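Dirnon Small Lander Telemetry Archive

README, third attempt. The first two were written by people who liked acronyms.

What you are getting

Telemetry from the Dirnon lander's cruise and descent, cleaned up as far as our patience allowed. There are 2065 files, one per ground station contact, plus a folder called misc that we recommend opening only in daylight. Dirnon was a small lunar lander built on the Nanico bus, and it sent home temperatures, battery voltages, tank pressures and a great deal of information on its own clock, which it never fully trusted.

Each file is plain comma-separated text. The first row is the header. The second row is also the header, thanks to an export tool we no longer have the source code for. Skip it.

Columns

t_sc: spacecraft time, in seconds since the last reboot. Please note "last reboot." The number goes back to zero more often than anyone on the project cared to put in a slide.
t_gnd: ground receive time. Use this one for sorting.
v_bus: main bus voltage.
temp_a to temp_f: six temperature sensors. Sensor temp_d reads 400 whenever it is unhappy. Nothing on the lander was ever at 400 anything.
p_tank: tank pressure, smoothed.
mode: a word. Usually "cruise," sometimes "safe," and in one stretch in February, "banana," left over from a ground test and faithfully transmitted across space.
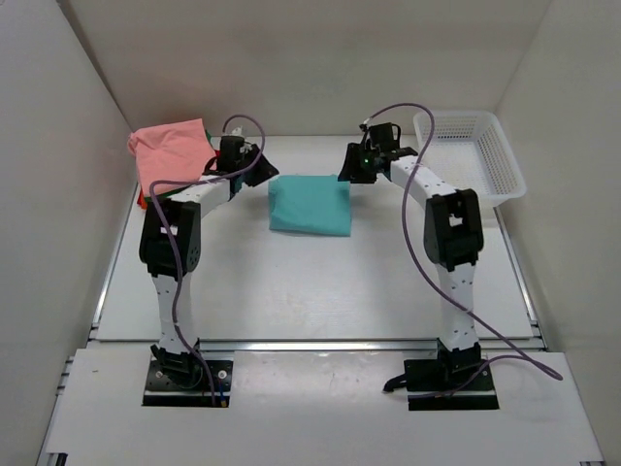
Mancuso wrote in to say that p_tank should never have been smoothed at all, that the valve chatter before the landing burn is the only part worth studying, and that we had ironed it flat. Fair enough. The raw pressure values are now in the folder p_raw, at full rate, chatter included. The smoothed column stays where it was so that older scripts keep running.

Known problems

Contacts during the lunar orbit phase have gaps wherever the lander went behind the Moon. We have left these as gaps. An earlier release filled them by drawing straight lines, and at least one student project discovered a remarkably steady battery.

The descent files are sampled faster than everything else, at 200 rows per second, and spreadsheet programs do not enjoy them. The final descent file stops in the middle of a row. It is not a download error, so please don't fetch it again to check.

Ground station names were changed halfway through the mission. The lookup table is stations.txt. It covers almost 400 contacts that would otherwise appear to come from a place called "TBD."

Tools

Grindier, our small reader script, lives in the tools folder. It drops the second header, sorts by t_gnd and turns the unhappy temp_d readings into blanks. It needs no installation and has 3 options, one of which works on Thursday's build but not on the release version. Run it with no options and it prints a list of them, including the broken one.

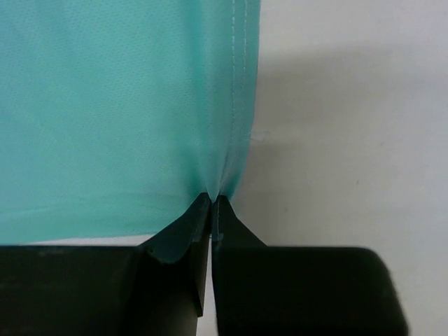
Can I line up Dirnon's reboots with the ground commands?
Mostly. The command log is in misc/uplink, with ground send times, so add the one-way light delay before matching against t_gnd, and then the return delay on top. Reboots with no command anywhere near them were the lander's own idea.

License and credit

Use it for anything. If you publish, cite the archive by name and include the version number, which is in the file VERSION and occasionally correct. Corrections go in the issue tracker. Please attach the file name and the row, counting from the second header.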